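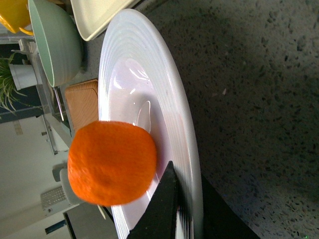
Slide 1. Mandarin on a white plate with a ridged brim, speckled grey counter.

Start with the slide up and give the room a moment. The talk is on plate rims and how they behave with whole fruit. Thank Ffion Price for the slot and say questions at the end, please.

Terms first. The well is the shallow middle. The brim is everything outside it. On this plate the brim is wide and carries concentric raised ridges, and the mandarin is at its inner rim. Point to the ridges towards the top of the slide, where they read most clearly as stacked arcs.

Why ridges matter. A smooth brim gives a round fruit one slope to roll down. A ridged brim gives it a series of small stops. Whether a stop holds depends on ridge height, the spacing, and the shape of the fruit. Mandarins are seldom true spheres – the one on the slide has a slightly squarish outline – and a flattened side settles sooner than a round one.

The Holta trial. Lleucu Mathias ran 148 placements on ridged and smooth plates, same counter, same height of release. Do not read out the table. Say that the handout has it and that the smooth plates were worse at every position except the centre of the well. If asked about lemons: not tested.

Glaze. Note the oval highlight in the well and the thin bright curve further up. Gloss shows the curvature of a dish quite well, so a lamp at a low angle is a cheap way of checking a plate for warp. Note too the orange tint on the white next to the peel. Shuzhen Bai will cover colour on Wednesday, so keep it to one sentence.

Cleaning. Expect this from the Sollitcombe people. Ridges hold dried juice. Soft brush, along the ridge and never across it, then rinse. The dishwasher figures stop at 300 cycles.

Move to slide 2. Ezequiel Beltrán has the sample plates on the side table – pass them round now, heavy one last. Stop at 16 minutes whatever happens, then hand over to Eluned Llewellyn for the session on bowls.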